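Notebook, February. Prurier open day, Camargo Street site. Back at the bench 4:40 pm, writing this up before I forget which claims came with a number attached.

Went with Koen Dierckx and Saron Jemal. Dirceu Batista had meant to come and didn't, so some of this is for him. Purpose on our side: decide whether Skimano is worth a proper trial for the wet-floor work at Sullalari, or whether we keep going with the fixed-path scrubber and stop taking calls.

Short version for Dirceu: not yet. Ask me again when they'll let us bring our own floor.

MORNING SESSION

Slides for the first 40 minutes. I wrote down one figure, 519, which is how many mopping episodes they say are in the training set for the current floor-care policy. Wyn Bellis presented. He was fairly open about it when pushed. Saron asked how many of those were done on a floor with something actually spilled on it, and he said he'd have to look it up. Saron asked again at the break and he still had to look it up. I'd count that as "few" until we see a breakdown.

Also asked: how many different people did the recording, how many mop types, whether left-handers are in there. Answers: a small group, two main types, not sure.

The success rate on the slide had no definition beside it. Koen asked what a success was. It's a person watching and pressing a key when the floor pad has covered the marked area. So coverage, by eye. Not cleanliness, not streaking, not whether the pad was damp enough, not whether the thing left a puddle by the skirting. I don't mind a crude measure at this stage but it ought to be printed on the slide.

LIVE DEMO, SKIMANO ARM ON CART

Set up in a roped-off bay at the back. Flat grey vinyl, no joins, no drain, no furniture except one chair which stayed put. Overhead lights on full and the roller door shut. I would like to see it with the door open in the afternoon.

Saw three runs.

Run 1: arm picked the mop out of a rack that holds it at a fixed height and angle. Nice smooth reach. Pushed out, pulled back, moved the cart along, repeated. Overlap between strokes looked generous. Stopped at the end of the marked strip and waited. Applause, from people who I think were mostly staff.

Run 2: same start. On the fourth stroke the head swivelled on its joint and went down edge-on. The arm carried on with the stroke anyway and dragged the head sideways for the rest of it, then pulled back and the head flopped flat again by itself. Wyn called this a recovery. I'd call it the head flopping flat. There was no sign in the motion that the arm knew anything had changed. Koen agrees. Saron thinks there was a slight pause before the pull. She may be right, I was looking at the floor end.

Run 3: stopped by the operator, restarted, then finished. The reason given was a dropped connection. Could be. The screen was turned away from us so I can't say either way.

52 seconds for the strip on the first run, by my watch. A cleaner at Sullalari would do that strip in less and would get the corners. Speed is the least of it though, and I said so to Koen in the car when he started on about it. A slow machine that does the job overnight is fine. A fast one that drags the head on its edge is a maintenance call.

Things I liked, to be fair to them:

- the grip. They've stopped clamping the handle as hard as they can. The pole is allowed to rotate a little in the fingers on the turn, and the motion looks far less robotic for it.
- the emergency stop was real and it was pressed in front of us. Arm went still straight away and held position.
- they leave the cart wheels braked during a stroke. Last year's unit crept backwards on every push.

Things I didn't:

- the rack. Everything depends on the mop being handed over in one known pose. At Sullalari the mops live in a bucket, or against a wall, or on the floor behind the door.
- dry pad. All three runs. When I asked, the answer was that water and open days don't mix. Fair enough for the carpet in the foyer, but it's a mop. Drag changes completely when the pad is wet, and so does the weight at the far end of a long pole.
- no pad changes shown at all. Changing the pad is half the labour.

THE HAND WORK

After the break Valquíria Falcão took us through how the human side of it is done, and this was the best part of the day by a distance. She runs the recording room and talks like somebody who has to live with the results. No slides.

Her argument is that the reach and the stroke were the easy bits, and what they're short of is everything that happens near the head: seating the handle, tipping the head, getting it to lie flat when it doesn't want to. The head on a flat mop is jointed so it goes wherever it likes once it's off the floor. People fix this without thinking, with a twist of the wrist or a bit of weight through the pole. She wants many more short recordings of that and fewer long ones of somebody walking up and down.

I agree with that completely and it's what I'd have told them in run 2 if anyone had asked.

The handling is done two-handed, one hand high on the pole and one low near the head, on a piece of cardboard put down over the tiles. Blue head, yellow handle. There's pale fabric hung close around the spot. I have doubts about how well any of it carries across to an open hallway. A policy that has learned its floor on brown cardboard has learned brown cardboard, at least in part. Valquíria's view is that the hand motion is what matters and the background can be varied later. Mine is that "later" has been on every roadmap I've seen in this line of work.

She let Saron have a go. Saron's note: harder than it looks to keep both hands doing something useful, and very easy to start performing for the recording, slowing down, making big tidy movements. She caught herself doing it within a minute. If Saron does that, everyone does that, and then the arm learns to mop like a person being watched. I asked whether anyone checks for it. Valquíria says she reviews a sample herself and throws out the stagey ones. No written rule for what counts as stagey.

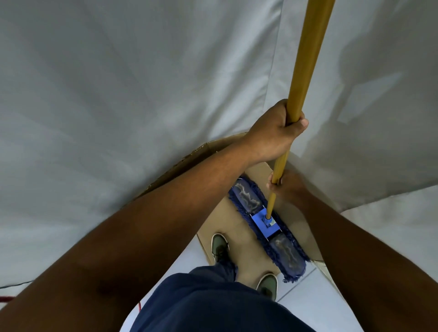 Can the Skimano arm change its own mop pad?
At present a person has to do it. The arm can pick the mop out of its rack and put it back, but a dirty pad has to be pulled off and a fresh one fitted by hand between strips.

That came from Wyn, in front of the group, and I've copied it out because the brochure says "complete floor-care cycle" and Dirceu will quote the brochure at me.

COSTS, SUCH AS THEY ARE

No price. "Depends on configuration." They'd like a site visit first, then a scoping document, which we would pay for. I've said we won't pay for scoping until we've seen a wet run on our vinyl or something close to it.

Lease was mentioned. Minimum term not mentioned until Koen asked, then it turned out to have one, length to be confirmed. He's written to them.

Support: eight people on the field team, covering every site they have. I didn't get the number of sites. Somebody should.

WHAT I'D WANT BEFORE A TRIAL

1. Wet pad, our pad if it fits.
2. Mop starts in a bucket. I'll accept a bucket in a known spot.
3. Someone other than their operator starts the run.
4. Log of every stop, with the cause, given to us the same day.
5. Streak check under a low lamp afterwards. We have the lamp. Third shelf, behind the tape.

Item 3 is the one they'll resist. Item 4 they agreed to on the spot, which makes me think it's already collected and just not shown.

Koen is softer on all this than I am. He thinks the change since last year is large and that we'd be silly to drop off their list. I've no quarrel with staying on the list. He also wants it written down that the coffee was good. Written down.

Saron's asking for the breakdown of the 519 by floor type and by wet or dry. If it arrives, file it behind this page. If it's mostly dry on smooth floor, I don't see the point in a site visit this quarter.

To do:
- me: email Valquíria about reviewing the short handling clips, she offered to show a few rejected ones. More use than the good ones.
- Koen: lease term, number of sites.
- Saron: training set breakdown.
- Dirceu: please measure the gap behind the tub at Sullalari, the cart looked wide and I forgot to take the tape in with me.

Scrubber stays booked for the rest of February regardless.

Workshop notebook, shared copy | Corrections to the bench email | Back to top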